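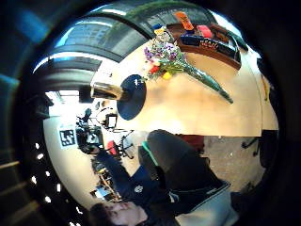

Jostico has now completed its first full year with automated sorting and packing at the Brukavberg site, and I have been asked more than once by former colleagues in the trade what the change has meant for the people employed there. I set out my own view below. It is a personal account and should not be read as the position of the company.

For those who have not followed earlier posts, Jostico prepares cut flowers and small gift parcels for hotels, offices and hospitals. When I joined, every order was assembled by hand from a printed sheet. A member of staff collected the stems, trimmed and wrapped them, found the accompanying items on the shelves, placed everything in a tray and carried the tray to dispatch. The work was skilled in places and merely tiring in others, and the two were never separated in the way the hours were paid or the shifts were drawn up.

The system installed last March, supplied by Yeom, took over the second category first. Trays are now filled from storage by machine and delivered to the bench. Boxed goods are handled well. Soft packaging is handled adequately. Flowers remain difficult, and it is on flowers that most of the present work is concentrated. A mixed bouquet has no standard shape. Stems of different thickness sit in the same wrap, blossoms project well past it, and a grip that is secure for one bunch will bruise the next.

The practical consequence is that the people who know flowers best have become central to the project. Oskari Harju had worked on the wrapping bench for 20 years when the system arrived. His present duties include showing how a bouquet ought to be lifted, where along the stems it may safely be held, and at what point a bunch should be set down and retied. Venla Rautiainen performs a similar role for the gift trays. Neither of them applied for this work. Both were asked, and both were given a revised classification and pay scale before they began, a point on which Raimo Juntunen, then the staff representative, was quite firm during negotiations.

I would like to record that those negotiations were not smooth. The first draft of the agreement described bench staff as "process support" and made no mention of retraining hours. It was withdrawn after 3 meetings. The version finally signed guarantees 5 paid hours of training per fortnight to every employee whose tasks are altered by the equipment, and it requires that any further change to the layout of the bench area be posted in advance. Management has kept to the first provision. Its observance of the second has been uneven, and on two occasions staff came back from leave to find their stations moved.

There have been losses. The early shift no longer exists in its old form, and several employees who preferred those hours have left. The bench was formerly a sociable place, where newer workers learned by standing next to older ones, and much of that learning took place during precisely the repetitive tasks that have been removed. A new starter today may go weeks without wrapping a complete order. Sajib Kodikara, who coordinates training, has proposed that each new employee prepare 1,000 bouquets by hand before being assigned to the automated line. I consider the figure high but the principle sound – a person cannot judge whether a machine has handled a flower properly without having handled a good many.

On physical strain, the record is better. Reports of sore wrists and shoulders have fallen, and employees returning from injury can be given useful duties sooner. The colour of the debate has changed accordingly. Staff who were opposed to the equipment a year ago now tend to complain that it is too slow at peak times, or that the booking calendar for the test area favours engineers over bench staff. Those are reasonable complaints and they should be dealt with.

The next stage will extend the same arrangements to the smaller Skukia depot, where Lorne Després is to act as site lead. I have written to him suggesting that bench staff be consulted before the floor plan is drawn up, and that the classification question be settled in writing at the outset. The labour agreement from Brukavberg could be adopted there with very few amendments. He has replied courteously and asked for a copy, and I have sent him the signed version together with the withdrawn draft.

Posted 3/28/18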